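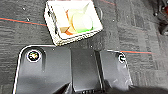
Nazma Gamage asks whether the large bottle at a discount store is always the cheaper one per ounce, and whether anyone has a quick way to check when the shelf label doesn't say. It is often cheaper, but the exceptions are common enough that the check is worth doing every time. The method is below, followed by notes on the other items people tend to bring home from the same kind of store.

Checking the unit price

Convert the price to cents and divide by the net contents. Both numbers must come from the package and the shelf label, never from the sign at the end of the aisle, which may refer to a different size. At the Ballamby store the Prindel dish soap was on the end display at 493 cents for 41 ounces, and on the regular shelf in a 31 ounce bottle at 310 cents. The first works out to 12 cents an ounce and the second to 10. The display bottle was the larger of the two and cost more per ounce.

Keep the units the same. Fluid ounces and ounces by weight are different measures and can't be compared directly. Where one product is in milliliters, divide by 29.6 to get fluid ounces. Paper goods should be compared by square feet, which is printed in small type near the bottom of the wrapper. Sheet count alone tells you very little, as sheet size varies from one brand to the next.

For concentrates, compare by dose. Take the number of loads or washes claimed, check it against the amount the instructions tell you to use, and divide the price by that. If the label gives no dose, treat the product as not concentrated.

Multipacks

A multipack is sometimes the single item with a band around it and no reduction at all. Divide the multipack price by the number of units and look for the single on its usual shelf. Check that the units inside are the same size as the single. Snack packs and toothpaste are the usual offenders.

Split a multipack on the day it comes home. Leave one unit where it is used and put the rest in one place, with the earliest date at the front. Write the date of purchase on the end that faces out. A soft pencil works on cardboard and a permanent marker works on plastic film, but marker on glossy film needs a few seconds to dry before it is handled.

Imported food

Read the date format before you read the date. Packages from Japan usually run year, month, day. Packages from Europe usually run day, month, year. A date such as 10/01 may therefore mean a day in January or a day in October, depending on where it was printed. If the package carries two dates, the earlier is normally the date of manufacture. When there is any doubt, write the date out in words on a strip of masking tape and stick it over the lid.

Look for the importer's label, which is generally on the back and carries the ingredients and allergens in English. If it has been placed over the cooking instructions, warm it with a hair dryer on the low setting and lift from one corner. Photograph the label first if anyone in the house has an allergy.

Sticker residue

Price stickers on hard plastic and glass come off in one piece if they are warmed for twenty to thirty seconds and pulled back slowly at a low angle. Any adhesive left behind can be rubbed with a little cooking oil on a cloth, left for ten minutes, and washed off with dish soap. Don't use oil on unfinished wood, paper or fabric. Don't use acetone on plastic of any kind, as many clear plastics will cloud or crack.
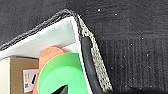 For paper labels on cardboard, neither oil nor water is suitable. Heat is the only method that leaves the surface intact, and even then the print below may lift. If the box is going to be a gift, put a second label over the first.

Batteries

Check the date stamped on the package or on the cell. Alkaline cells lose charge slowly in storage, and carbon zinc cells, often sold as "heavy duty", hold less to begin with. The two are frequently hung side by side. Carbon zinc is adequate for a wall clock or a remote control and a poor choice for a flashlight or a toy with a motor.

Store cells at room temperature, 70 degrees or so, in a dry drawer. A refrigerator gives no useful benefit and adds the risk of condensation. Do not mix brands, types or ages in one device. Cells with exposed terminals should not be kept loose with coins or keys. Button cells should stay in the original blister until they are needed, and should be kept where children can't reach them at all times.

Plastic food boxes

Wash before first use with warm water and dish soap, then let them air dry with the lid off. A new box with a strong smell can be filled with a solution of one tablespoon of baking soda per quart of warm water and left overnight. If the smell is still there after two treatments, use the box for hardware.

The recycling number on the base identifies the plastic and does not say that the box is microwave safe. Number 5 is polypropylene and tolerates heat fairly well, but the lid may be a different material and should be checked separately. If there is no microwave marking, assume it isn't suitable.

Buy boxes from one range if they have to stack. Fiore boxes and Flimance boxes look much alike on the shelf, and the lids are not interchangeable. The Fiore lid is slightly wider on the short side and will seem to fit until the box is tipped.

Cosmetics and creams

Look for the open jar symbol, with a number and the letter M. This is the period in months for which the product is expected to keep once opened. Write the opening date on the base. Without the symbol, look for an expiration date, and if there is neither, buy a size you can finish in a few months.

Check the seal in the store. Jars should have a foil or plastic disk under the lid – ask a member of staff if you can't tell from outside. A tube with a dented crimp may have leaked at the end and should be left where it is.

Receipts

Most store receipts are printed on thermal paper. The print fades with heat and light, and faster still in contact with soft plastic, so a vinyl wallet sleeve is a poor place for one. Keep them in a paper envelope away from the stove and the windowsill. For anything electrical, photograph the receipt on the day of purchase, with the model number in the same photograph if possible.

Razia Kazmi reports that a faded receipt was refused at the returns desk and a clear photograph of the same receipt was accepted. Policies differ between stores, and some require the original for cash refunds. The terms are usually printed on the back. 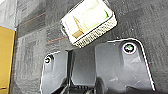
Small off-white item with a speckled edge, on or just above a dark gray surface.

Small electrical goods

Read the rating plate before plugging in anything imported. It should state an input of 120 volts, or a range that includes it, such as 100–240. Japanese household supply is 100 volts. An appliance marked for 100 volts only will often run on an American outlet, but it will run hotter than it was designed to, and heating appliances in particular should not be used this way. A plug that fits the outlet is no indication that the voltage is correct.

Check for the mark of a recognized testing laboratory on the appliance itself, and on the adapter if it has one. A mark on the outer carton only is not sufficient. Run a new heating appliance for its first ten minutes with someone in the room. A faint smell on first use is common with heaters and toasters, but smoke, buzzing or a plug too warm to hold are reasons to disconnect it and take it back.

Keep the carton until the return period has passed, then flatten it. Cut out the panel with the model number and file it with the receipt.

Last revised 9th October. The unit price section now covers concentrates.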